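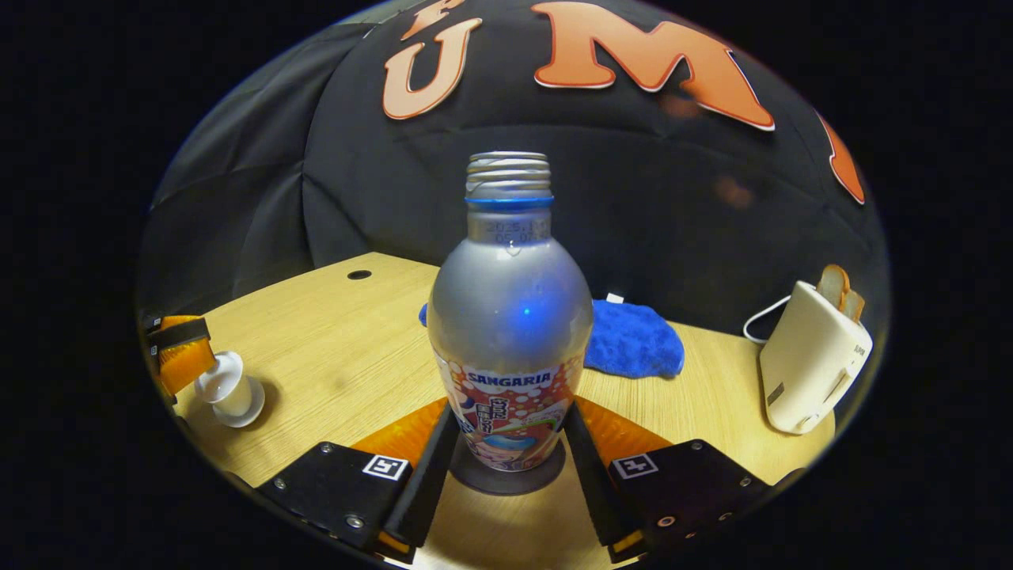

Why does a robot sometimes drop a thing it has already picked up?

The grip is too weak, too slippery or in the wrong place, and the robot does not always know it.

A person holding a cup uses skin, muscles and eyes together. If the cup starts to slide, the skin feels it and the hand squeezes harder. Many robot grippers have no skin. They have two fingers, a motor and a number that tells the motor how hard to pull. If that number is wrong, the robot carries on as if all is well.

The Claler fault

The Claler is a two-finger gripper used for lifting drinks, jars and small boxes. In January, one Claler unit began dropping metal bottles. It did not drop every bottle. It completed 2074 lifts without trouble, and the drops started after that.

Selina Schnyder, a test engineer at Shenoy, was asked to find the cause. She began by writing down what was the same each time a bottle fell. The bottles were aluminum. They were held low on the body. The drop came when the arm turned, never when it was still.

What makes a bottle hard to hold

Think about the shape of a drink bottle. The body is round and wide. The shoulder slopes inward to a narrow neck. Flat fingers touch a round body only along a thin strip on each side, so there is very little contact to hold it by.

Friction is the force that stops two surfaces from sliding past each other. Rubber on dry paper has high friction. Smooth plastic on smooth metal has low friction. Water on either surface usually lowers it.

An open bottle adds another problem. Liquid inside moves when the bottle moves. This is called slosh. When the arm turns quickly, the liquid pushes on one wall, and the bottle tries to tip.

What had gone wrong

The Claler fingers are moved by a small belt. The belt had stretched. The motor turned the correct amount, but the fingers closed a little less than they should have. The squeeze was 30 percent too low.

The computer did not report a fault – it only checked the motor, and the motor was working.

The repair had two parts. A new belt was fitted. Then a sensor was added behind one finger to measure the squeeze itself. If the squeeze falls below the limit, the arm now stops within 5 milliseconds and a message is sent to the operator. The belt is also replaced after 3000 lifts, even if it looks fine.

Words to know

Gripper: the part of a robot that holds things.
Friction: the force that resists sliding.
Slosh: the movement of liquid inside a container.
Sensor: a part that measures something, such as force, light or heat.

Safety near a gripper

Keep fingers, hair and sleeves away from the moving parts. Do not try to catch an object that a robot drops. Let it fall, stay back and tell an adult. The arm may still be moving, and it cannot tell a hand from a bottle. An adult should press the stop button before anyone picks the object up.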